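Running the bottle-and-mug demonstration at an open day

Written up by Tumelo Cele from the February open day in the ground-floor lobby at Brastby. It covers the hand-held gripper demonstration only. The arm demonstration has its own page, maintained by Sibusiso Sibiya.

Before you start

You need one hand-held gripper with its camera fitted, a charged recorder, a mug, a coaster and a plastic bottle with a screw cap. Use whatever low table the building already has. Visitors follow the task more easily when it looks like a table they might sit at, so leave newspapers and leaflets where they are unless they fall inside the working area.

Allow 43 minutes for setup, including the camera check. At Brastby we started at 8 in the morning and were ready before the doors opened.

Step 1. Set the starting position

Place the mug and the coaster near each other on one table section, with the mug handle pointing right as seen by the operator. Put the bottle within easy reach. Stand back and hold the gripper open so that both pads and the objects are in the camera view.
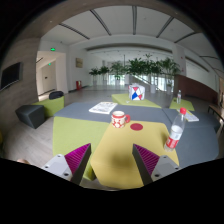

The starting position does not have to be identical each time. Small differences between runs are wanted, and Zanele Tshabalala's notes from Gumede recommend moving the bottle by a hand's width between visitors. Do not move the table.

Start the recorder before the first approach. A run that begins with the pads already closed is rejected by the Zidis import script and cannot be repaired afterwards.

Step 2. Grip the bottle

Approach with the pads level and on either side of the bottle. Close slowly until both pads touch, then squeeze a little further. Soft plastic will dent if the operator keeps squeezing. Keep the cap above the pads so that it stays in view of the camera.
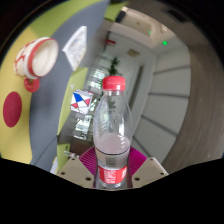 Bottle between the ribbed pads, mug to the left.

Hold for 2 seconds before moving. Visitors nearly always skip this pause. Say it aloud for them on the first run.

If the bottle turns in the grip, the pads are meeting it at different heights. Put it down, open fully and approach again. Do not correct the angle with the free hand while recording.

Step 3. Place it on the coaster

Lower the bottle until the base meets the coaster, open the pads, and draw the gripper straight back towards you. Lifting the gripper first tends to drag the bottle over. The run ends with the pads open and clear of both objects. 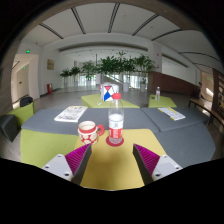

Stop the recorder here and save the run under the visitor number. Eyvindur Bisgaard's naming scheme is site, visitor, run, with no spaces. We recorded 62 runs under this scheme at Brastby. Three had to be renamed by hand after someone typed the site as Skondum, where the previous open day was held.

Step 4. Hand over to the visitor

Give the gripper over with the pads open. Show the grip once, then let the visitor do it without instruction for one run. After that, correct one thing at a time, normally the approach height. Children under twelve may need to rest the elbow on the table edge.

Keep the queue behind the operator. People standing on the far side of the table are recorded by the camera, and those runs must be deleted unless a consent form has been signed.
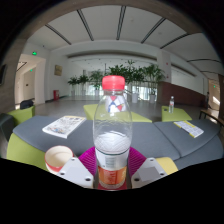 Step 5. Pack up

Wipe the pads with a dry cloth and check the screws on both brackets. Copy the runs to the second drive before switching off the recorder. The pads are replaced after 400 closures, so add the day's total to the sheet in the lid of the case. Siyabonga Tshabalala holds the spares.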